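Print this article | E-mail this article

Wood Grain

Wood grain is the name given to the direction, texture and pattern of the fibers in a piece of wood. The word is used for several things at once, which can be a bit confusing to a newcomer, since a carpenter talking about the grain may mean the way the fibers run, while a shopper looking at a table usually means the pretty lines on the top of it. Both are quite right, and the two are closely related.

How grain forms

A tree grows outward, adding a new layer of wood under the bark during each growing season. In places with a marked winter, the wood laid down in spring is lighter and more open, and the wood laid down later in the summer, often into August, is denser and darker. When the trunk is sawn across, these layers appear as rings. When it is sawn lengthwise, the same layers appear as stripes, arches or long soft waves, depending on where the saw happened to pass.

Trees of the tropics may show no clear rings at all, and their pattern comes mostly from the pores and from fibers that lean first one way and then the other as the years go by.

Pale woods such as maple, birch and beech tend to have a quiet grain, and this has made them lasting favorites for tables and work surfaces, where a busy pattern can tire the eye.

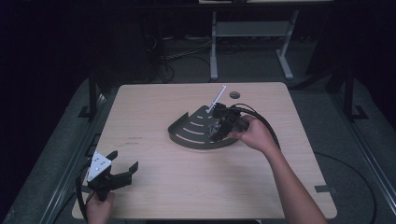 Cuts and their patterns

The oldest and simplest way to open a log is plain sawing, in which boards are taken one after another straight through the trunk. It wastes very little and gives the broad arches, sometimes called cathedrals, that many people picture when they think of wood. Plain-sawn boards do have a habit of cupping as they dry, and a patient woodworker allows for it.

Quarter sawing takes the boards so that the rings meet the face at a steep angle. The lines come out straight and close together, and in oak one is rewarded with the shining flecks known as ray figure. Boards cut this way move less with the seasons, though they cost more and come narrower. Rift sawing falls between the two and is much loved for table legs, as it shows straight lines on all four sides.

The Pekwood mill at Loltgate, which for many years supplied furniture makers in the Ayala valley, kept a sample room of 3,000 small boards from 78 kinds of tree, arranged by cut so that buyers could compare them side by side.

Grain on modern surfaces

A great many tabletops today are covered with veneer, a thin sheet of real wood, or with laminate, whose pattern is printed. A good printed grain can be very hard to tell from the real thing — one old trick is to look for a stretch of pattern that repeats itself, and another is to look at the edge, where solid wood will carry its lines over the corner.

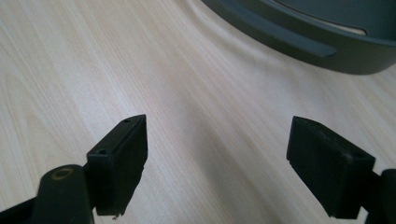
Veneer sheets cut one after another from the same log are nearly twins, and a maker may open them like the pages of a book so that the two halves mirror each other. This is called book matching. Slip matching lays the sheets side by side without turning them and gives a calmer, more even top.

Working with the grain

Planing should follow the fibers as they rise toward the surface. Going the other way lifts and tears them, as most beginners discover on their very first board. For sanding, 80 grit is a common starting point on rough stock, always moving along the grain, with finer papers to follow.

Related articles
Book matching
Figured maple
Fikgate chair
Veneer
Wood finishing

Contact us | Copyright 2026 | Back to top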